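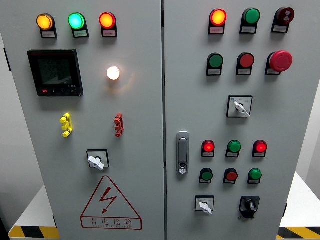 Home | Plant notes | Checklists | Contact

Posted in July by Ainhoa Toledo

Lodside cell 3305, check after the unplanned restart

The robot arm started again at 7:28 when the guard door was closed. No person was inside. Checked together with Wojciech Sikora.

1. Emergency stop on cabinet door, pressed with arm at slow speed – OK. Arm stopped.
2. Reset after emergency stop – FAIL. Arm moved without a new start command, two times from three.
3. Guard door switch – OK, but one screw was loose. Tightened.
4. Safety relay 718 – FAIL. One contact stays closed. Replace before any automatic run.
5. Labels under the buttons – OK, all in place. I ask for bigger letters.
6. Warning sign on left door – OK. Please add the same text in Spanish.
7. Cabinet locked, key with shift leader – NOT DONE. Bonifacio Requena still looks for the second key.

Cell stays in manual mode until points 2 and 4 are repeated. Order for the relay is 1223, sent to Dremmont.

2 comments | 4 shares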